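Holleck Civic Forum
Board: Traditional Offices and Succession
Thread: Notice period for the Linidard stewardship

Posted by: registrar_notes
Members are reminded that the period for written objections to the Linidard stewardship nomination closes on Saturday at noon. The family council put forward one name in January. Under the district charter, the council must publish the minutes of the meeting at which the choice was made, and those minutes have not yet been posted. I would ask that replies address procedure and leave the merits of the nominee to one side.

Posted by: eastward_ridge
I thank the previous member for the notice. My reading of the charter differs on one point. The minutes must be "made available," and a copy may be read at the Gralell district office during opening hours. I read it there myself. It runs to 2 pages and records the consent of both senior houses. 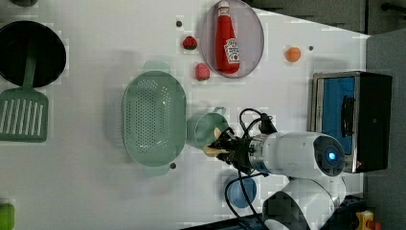
Tabletop with pan, colander and cup

The question of whether that consent was properly given is a separate matter and belongs before the district court.

Posted by: Bouchard_ward_reader
I must disagree with eastward_ridge. A copy held behind a counter has never been treated as publication in this district. When the last steward was confirmed, the minutes were printed and sent to all 3295 registered households. The present council has offered no explanation for the change, and a household in the outer wards cannot be expected to travel in order to learn who attended.

Posted by: eastward_ridge
The earlier mailing was a courtesy. No section of the charter requires it, and the council has since had its printing allowance reduced. I would add that the senior houses are under no duty to consult the wards before a name is put forward.

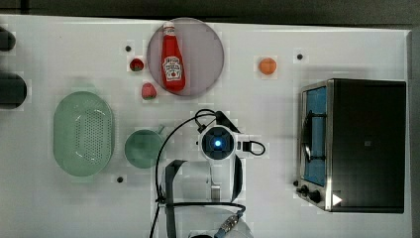

They are under a duty to hear objections once the name is known, and that stage is open now. Any household with a concern should set it out in writing, sign it, and deliver it to the Gralell office before the deadline. An unsigned letter will be returned.

Posted by: registrar_notes
For accuracy, the number of households on the current roll is 2988. The higher figure dates from before the boundary was redrawn. An objection signed by 1000 or more of them obliges the council to hold an open hearing. Smaller petitions are entered in the record and answered by letter.

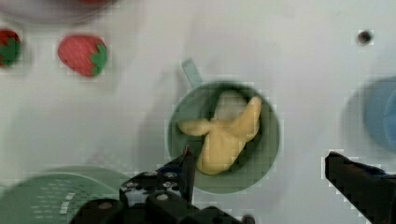 Posted by: plainfield_lane
The threshold was set for the old roll and should have been lowered with it. I have asked the district office twice whether it will be reviewed and have received only an acknowledgment. Until that is settled I do not see how the council can claim that the wards have been heard.

Posted by: Bouchard_ward_reader
I support a review. I will deliver our ward's letter in person and request a dated receipt.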